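Moving back into a small house

We closed on the house on Pelupessy Street in September and I have been meaning to write something down ever since. People ask how it is going from 2000 square feet to 607. Mostly it's fine. Some of it has been annoying.

The kitchen was the first problem. There are two drawers and neither one is deep. I kept the good knives, the big skillet and one pot, and gave the stand mixer to my sister. I have missed it at Christmas and on one birthday. Bread I now do by hand, in the evening, with the radio on.
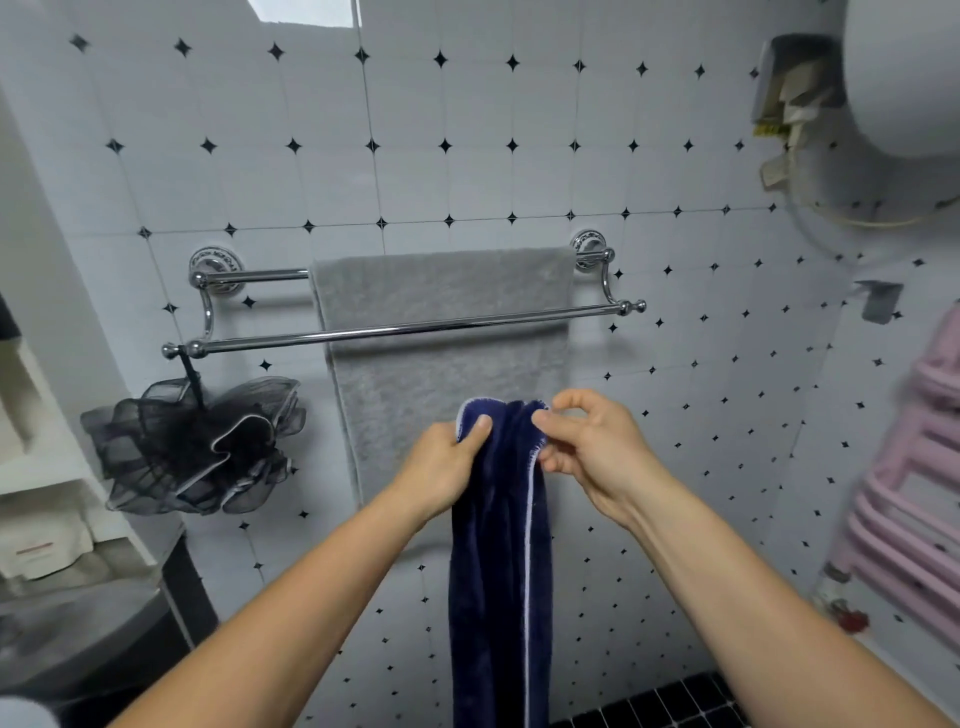
Storage was the next thing I got wrong. I bought a tall cabinet from Bodel before measuring the hallway, and it had to go back, and they kept $410 of what I paid for delivery and restocking. After that I measured everything and wrote it on a card I carry in my wallet. I also started looking at walls instead of floors. A double rack like the one in the bathroom takes up no floor at all, and it holds the navy towel and whatever else needs to hang. Hooks went up behind the bedroom door, a shelf went over the washer, and the ironing board hangs flat in the hall where the Bodel cabinet would have been.

Books were harder. I had boxes of them from the Mondale years, most of which I hadn't opened since the last move. I went through one box an evening. Cookbooks stayed if I could name something I'd made from them. Novels stayed if I thought I would read them again – a rule I broke right away, and often. The rest went to the library sale in Lurkitz, and I bought a couple back the same weekend.

Laundry changed too. With fewer of everything, you wash more often. I used to let it pile up for a week or more and then lose a whole morning to it. Now a small load goes in most nights after supper and gets put away before bed. I own fewer sheets, one set on and one in the closet, and I don't think about them.
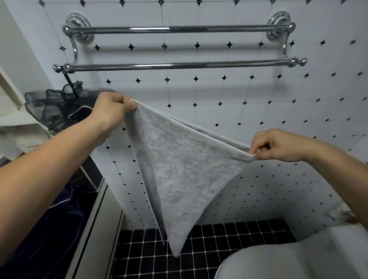 The light gray one, and the star tiles.

The heating bill is the part I like best. The old place had a back room that never warmed up and we paid to heat it all winter regardless. This one gets warm fast and stays that way. On the other hand, you hear everything. If the dryer is running you can't follow a movie in the next room, and cooking fish is a decision that affects the entire house until morning.

Guests are still not solved. The couch folds out, but then the front door only opens halfway,
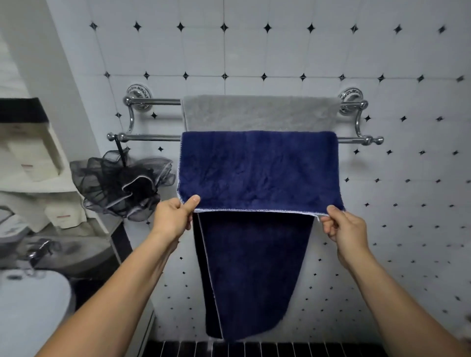 so anybody who wants to leave early has to go through the kitchen. My brother and his wife did 2 nights of that and were polite about it. I'm looking at a daybed for the front room, and yes, I have the card with the measurements on it. The one I want is four inches too long. I may move the bookcase.

Posted 20th June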